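Doltton Cups and Bowls – README

Version notes and description of the collection

What is in this collection

Doltton Cups and Bowls is a collection of short recordings about one small household activity: putting cups and bowls together on a table. A cup goes inside another cup, a cup goes into a bowl, or the pieces are set apart again. The collection has 764 recordings in total. It was prepared by the Premirach group for people who study how everyday tableware is stacked and put away.

Please read the section about naming before you use the files. The names of the pieces changed between the first and the second release, and mixing the two gives wrong results.

The pieces

We wanted plain, open shapes which everybody has at home. Glass was left out on purpose, and so were cups with lids. The pieces are divided into families by shape, and inside a family the colour is the main difference.

Small cups. These are the pieces which are moved most often. They fit inside the large cup and they also fit in the bowl, but in the bowl they can lean to one side.

Large cups. They are wide enough to receive one small cup completely. A second small cup will also go in, but it stays higher than the rim of the large one. We call this "proud" in the labels.

Bowls. They are round and low. A bowl is mostly used as a target, and only in the group called Lie it is moved itself.

The colours were chosen to be easy to tell apart on a pale wooden surface. Yellow was the most difficult one, because under warm light it comes near to the colour of the wood. If your work depends on colour only, we advise to check the yellow pieces by eye first.

How a layout is made

Every recording starts from a layout. The layout says which pieces are on the table and whether some of them are already nested. It does not give exact places. The person who prepares the table puts the pieces down by hand, with enough space between them so that each one can be taken without touching the next.

A typical layout has one loose small cup, one bowl, and one large cup which already holds a small cup. The large cup is then "occupied", and the bowl is "free". With the same pieces there are several correct ways to finish, and the label file tells which one was asked for.

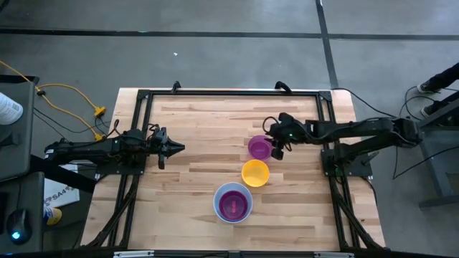
Groups

The recordings are divided into 3 groups.

Ganow: nesting. A small cup is put into a large cup or into a bowl. This is the biggest group and the best one to begin with.

Lie: clearing. All pieces must finish as one stack or as two stacks, and the order is free. The recordings are longer here.

Plain: separating. A nested piece is taken out and set down on the wood. There are 72 recordings in this group, and 9 of them have no final label – we could not agree if the cup was standing fully on its base.

Naming

In the current release a piece is named by size, kind and colour, in this order, for example small-cup-purple or bowl-yellow. For a cup with walls and rim of different colour, the name follows the walls. In the first release the order was colour first, and "bowl" was sometimes written as "dish". The old names are kept in a separate column called old_name.

A nested piece has its own row in the label file, also when only the inside of it can be seen.

Known problems

Some layouts in Ganow were recorded twice with the same number. The second one has the letter b after the number.

The word "upright" was used in January for cups leaning inside a bowl. We corrected the ones we found, but there can be more.

Small marks on the inside of a cup are not labelled. Do not use them to recognise a piece.

Use and contact

The collection is free for study and teaching. Please mention Doltton Cups and Bowls by name and write which release you used. Corrections to the labels are welcome – send the recording number and the row, and we will add it to the next release.

Last change of this file: March 14, 2025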